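Home Courses Handouts Term dates Contact

Tretudell Evening Classes, Padham
Managing a Small Kitchen
Handout for session four: boxes, lids and leftovers
Room 205

Print this page E-mail this page

Welcome back, everyone. Last time we ran over with the dry goods and I promised that the whole of this session would go to the things we put food into once it has been cooked. It is my favourite part of the course, I must confess, and I have been known to go on a bit, so I have written most of it down here and you can sit back and listen without having to scribble.

Before we start, a word on the homework. You were asked to empty the cupboard where your food boxes live, match every box with its lid, and bring a list of what was left over. Please don't be shy about reading yours out. When I first did this in my own kitchen (it was January, raining sideways, and I had run out of excuses) I laid 57 pieces out on the floor and could make only 22 complete boxes with them. The remainder were lids that fitted nothing, bases with a crack running up one corner, and a good many takeaway tubs that I had washed out with the best of intentions and never touched again.

1. Why the cupboard gets into a muddle

Food boxes come into the house from all directions. Some you buy as a set, some come with a curry inside them, some are left behind by visiting relatives, and a few, if we are truthful, belong to the neighbours. They arrive in different shapes, they rarely stack with one another, and lids and bases part company the moment they go through the washing-up. The muddle builds slowly, and then one evening you are kneeling in front of an open cupboard with a pan of stew going cold behind you, trying one lid after another.

I used to think the answer was a bigger cupboard. When we moved to the house on Brusell Road I had one, with a deep bottom shelf that I was terribly pleased with, and within a year it was full to the front and I couldn't reach the back without lying down. Space is lovely, but it does fill up.

2. Choosing which to keep

Start with the lids, as they fail first. Press each one on to its base and run a thumb all the way round. It should go down evenly and stay down when you let go. If one corner springs up as you press the opposite one, the lid has warped, usually from a spell on the bottom rack of the dishwasher, and it won't get better. Put it with the recycling if your council takes that sort of plastic, or keep it as a saucer under a flowerpot.

Next, look at the base in a good light. Light scratches are nothing to worry about. Deep ones, where a knife has been used in the box, are hard to get clean and I would let that box go, or send it to the shed for screws. Orange staining from tomato is a matter of taste. I mind it less than I did. A day on a sunny windowsill will often fade it, and you may find you stop noticing the rest.

Then smell it. Close the box with the lid on, leave it for an hour, open it and put your nose in. A box that smells of onion will pass that smell on to whatever you put in it next, and rice pudding is a poor match for onion. You can try a spoonful of bicarbonate of soda in warm water overnight. If the smell is still there in the morning, that becomes the onion box, and write ONION on it.

How many should you end up with? It depends on how you cook. For two people who cook most evenings and take lunch to work, I find a dozen is plenty. A family that freezes in batches will want more, and somebody on their own who likes to cook on a Sunday and coast through the week may want nearly as many as the family. Go by what was in use during your busiest week, and add a couple.

3. Shape and size

Square and oblong boxes waste less room in the fridge than round ones. Round ones are easier to scrape out and kinder to soup. I keep mostly oblong, with a few round tubs for stock and custard.

For size, think in portions. A small tub that takes almost 200 grams is right for a helping of cooked rice, the end of a tin of chickpeas or a child's pasta. A middling one holds lunch. The big ones are for the Sunday leftovers and for a washed lettuce, and you need fewer of those than you would suppose. Do fill a box with water and pour it into a measuring jug at least once, so that you know what it holds, as the shape can deceive you dreadfully. Tall ones always look bigger.

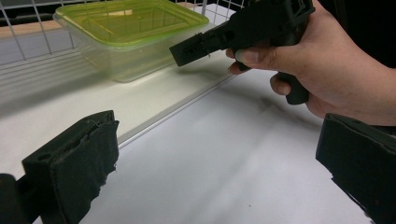

Being able to tell at a glance what you have is, to my mind, the greatest kindness you can do yourself in a kitchen, and it should weigh more with you than how handsome the boxes look lined up. Food that is hidden gets forgotten, and food that is forgotten gets thrown away, usually with a peg on the nose. I am therefore very fond of a clear plastic container like this one, and I like it all the better for that yellow-green lid, which you can pick out on a crowded shelf but which still lets a bit of light through. If you have lids in several colours you can give each one a job. Ours at home run to green for vegetables and anything for today's lunch, blue for meat and fish, and whatever is left for puddings. It needn't be those colours, of course, so long as the whole household knows the system and the person who does most of the cooking doesn't change it without saying.

4. Filling, cooling and closing

Cool hot food before it goes in the fridge, but don't leave it out all evening. Within an hour or two is the usual advice and it is good advice. Spread rice on a wide plate, which cools it quickly, and get it into the fridge within the hour. A deep pot of stew takes far longer than people think, so divide it between several shallow boxes and let them stand apart from each other on the worktop.

Leave a finger's width at the top of anything that is going in the freezer. Liquids swell as they freeze and will lift the lid off, and you will find a small frozen fountain of soup the next time you go looking for peas.

Press the lid down from the middle outwards, then go round the edge. With soft lids, lift one corner just a crack at the end to let out the trapped air, and close it again.

5. Labels

I have tried everything. Sticky labels from the stationer's look very smart and then leave a grey, gummy patch that outlasts the box. Masking tape and a felt pen do the job and peel away nicely if you take them off before washing. Write what it is and the day it was cooked, and put it on the side of the box where it can be read with the door open. On the top it will be covered by the next box along.

For the freezer, add the number of portions. "Chilli" is helpful. "Chilli, 2, hot" is a good deal more helpful when there are children at the table.

6. Putting them away

There are two schools of thought. One stores every box with its lid on, which takes up a lot of room but means you never hunt. The other nests the bases inside each other and stands the lids upright beside them, like records in a rack. I am of the second school, with a cheap wire letter rack for the lids, though I know several of you are firmly of the first and I shan't try to convert you. If you do store them closed, be sure that box and lid are bone dry, or you will open a musty one.

Give them a shelf between knee and shoulder if you possibly can. You reach for them when your hands are full and the food is ready, and bending down into a dark corner is the last thing you want at that point. Serving dishes that come out at Christmas can go in the dark corner.

7. Something to try in class

Work in pairs at the tables. Each pair will have a mixed crate of boxes and lids. Please:

- match what can be matched and set the strays to one side
- test the lids with your thumb, as in section 2
- guess what each box holds, write the guess down, then measure it with water at the sink
- agree between you on the ones you would keep for a household of two, and be ready to tell the rest of us why

Do mop up as you go, the floor by the sink gets slippery.

8. For next time

Keep a note for one week of every bit of food that went in the bin, with a word or two on where it had been sitting. The back of an envelope will do. We shall use your notes when we come to the fridge in session five, and I will bring the Jiang chart of shelf positions, which I find clearer than the one in the course book, and enough copies for all.

If you missed session three, the handout on flour, pulses and jars is on the side table by the door. Take one, and take one for a friend if you like.

Print this page E-mail this page

Handout revised 23 Aug 2023. © Tretudell Evening Classes, Padham. Contact the office Back to top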